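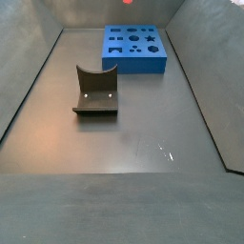 Vol. 4, No. 2

Kornia Toddler Dragon Costume, size 2T-4T
Reviewed by Beatrice Nzioka

Quick one, party season is on top of me and I still have two capes to hem.

Bought the Kornia dragon for my son back in June, full price, because last year we left it late and ended up with a bumblebee two sizes too big. He has worn it to one street parade, one birthday, the grocery store more times than I'd like. So it's had a fair go.

Fit. Label says up to 100 cm. He's 93 and there's room in the legs but the neck is snug already. If your kid has a big head go up a size, I mean it. The zipper runs down the back, so no getting out of it alone. Bathroom trips are a whole production. Front zip would of been so much better.

Fabric is a soft fleece on the body, thin shiny stuff on the wings. Fleece is warm. Great for an evening parade, way too hot inside a church hall with the heating on. We ended up rolling the sleeves and taking the hood off after half an hour. Red face, sweaty hair, you know the look.

Wings. They stay on with snaps, 4 of them, and two popped off the first time another kid grabbed hold. I sewed them down with button thread and that was that. Five minute job but it shouldn't need doing on a new costume. The tail is stuffed and doesn't drag, good length, survived the stairs.

Hood has the face on it, felt teeth, padded horns. Horns flop. Stuffed them with a bit more batting through the seam and they stand up ok now. He can see fine with it on, nothing hangs over the eyes, which was my big complaint with the Fröhlich lion we had before. The lion was nicer made though. Better seams, lining all the way through, and it went on to my niece after with hardly a mark.

Washing: tag says hand wash. I put it in the machine on cold, inside a pillowcase, and hung it up overnight. Came out fine exept the wings creased and you can't really iron them. Steam from the shower helped some. Confetti gets in the fleece and stays there, I'm still finding bits.

The Kirkunix dragon is the other one everybody asks me about. Tried it on him in the shop in Foltonby. Lighter, front zip (yes!), but the hood is separate and held with one little strip of velcro, and the colors looked washed out next to this one. For a warm town I'd probably go Kirkunix. For a cold parade, the Kornia.

Good: warm, tail, bright green, he can see out
Bad: back zip, snaps on the wings, tight neck, floppy horns

Would I buy again? On sale, sure. Full price no, not with the sewing. Shoe covers are sold seperately by the way and they slide all over on a wood floor, so skip those and use green socks.

Adult sizes next issue if mine gets here in time.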